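**Anyone following the Steltlow trial? (the container yard one)**

**marshlander**
Evening all. I've been reading the court reports every night this week and my other half has banned me from talking about it over tea, so you lot will have to put up with me instead. For those who've missed it, Steltlow is the haulage yard out past the old sugar works, and the prosecution say tobacco was coming in behind pallets of floor tiles for the best part of two years. There are 8 defendants, and one of them, the man they say ran the books, hasn't been seen since the second day. Trial's carrying on without him! I honestly didn't know they could do that. Can they really find a man guilty when he isn't there to answer back?

**pennyfarthing62**
They can, yes. I did jury service years ago (different court, nothing so exciting, a chap and some stolen lawnmowers) and one of ours stopped turning up after the weekend. The judge told us very firmly that we weren't to hold it against him and we were to go on the evidence and nothing else. His barrister stayed for a bit and then didn't, and I never did find out the ins and outs of that. It felt very odd looking across at the empty seat, I must say.

**Tolly**
If he's done a runner he's guilty, simple as that. Innocent people don't leg it. My brother-in-law drives for a firm that used to share the Steltlow gates and he says everyone knew something was up.

**L. Katsaros**
Tolly, I do see why people feel that way, but I'd be careful, both with that and with what everybody knew while the jury is still sitting. I was a court clerk for 15 years before I retired and I saw people stay away for all sorts of reasons. Some were guilty as anything, some were frightened of the person sitting next to them in the dock, and one poor lad was in hospital and hadn't thought to tell a soul. A judge has to be satisfied that the person knew about the trial and chose to stay away, and even then it isn't done lightly.

Loukia

**Tolly**
Fair enough on the jury bit. I've said no more than was in the paper though. Still think he's on a beach.

**marshlander**
Thank you Loukia, that's very clear, and lovely to have somebody on here who has seen it from the inside. Does he get a fresh go if he comes back?

**hasia_lane_sid**
Sorry to barge in, I'm usually only in the allotment section! I went and sat in the public gallery on Tuesday as I had the day off and had always fancied it. You can just walk in, they search your bag and that's that. It was mostly phone records, very dry, a detective going through 200 pages of calls between Cleneck and the yard. The lady next to me was knitting. I had a good look at the jury and they were all paying attention, bless them, which is more than I was by three o'clock.

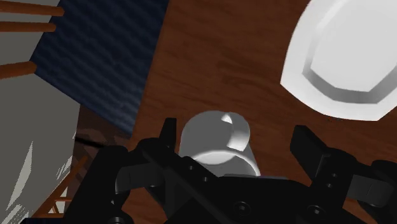
*White mug and plate, wooden table.*

Anyway, what struck me was how ordinary it all is. I was expecting wigs and shouting. There was one barrister, the one for the driver, who was really very good and got the detective to agree that the phone might have been passed round the cab. I came out not nearly as sure as when I went in.
Sidra

**pennyfarthing62**
Oh Sidra, that's exactly how it was for us. You'd go in certain and come out in a muddle, and then the next morning the other side would have a turn.

**L. Katsaros**
Marshlander - if he's convicted he can ask to appeal like anyone else, but he wouldn't get a new trial just for having been away. He'd be sentenced in his absence or when they pick him up, and there's the matter of skipping bail on top, which is its own offence.

**Tolly**
So he'd be worse off than if he'd stopped and faced it. Daft beggar.

**L. Katsaros**
Quite often, yes! On that much we agree.

**marshlander**
Does anybody know when the Lawal evidence is on? That's the warehouse firm, and the paper only said "later in the trial". I might see if I can get a morning off.

**hasia_lane_sid**
The usher thought Thursday but wouldn't swear to it. Take a cushion, those benches are murder.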